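Roltcombe College robotics club to hold open evening in March

Students from the robotics club at Roltcombe College will show their two-arm folding project to the public on a Thursday evening in March, from 6pm.

The project, named Jidano, asks 2 robot arms to pick up, stretch and fold strips of patterned cloth. Club members have spent 5 months on it, with a grant of £3,000 from local engineering firm Urkorix.

The college has room for 125 visitors. Entry is free, but places must be booked through the college office. Parking is at the rear of the Oshima Building.

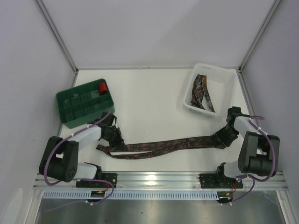

The club meets weekly during term and is open to all students at the college. No experience is needed.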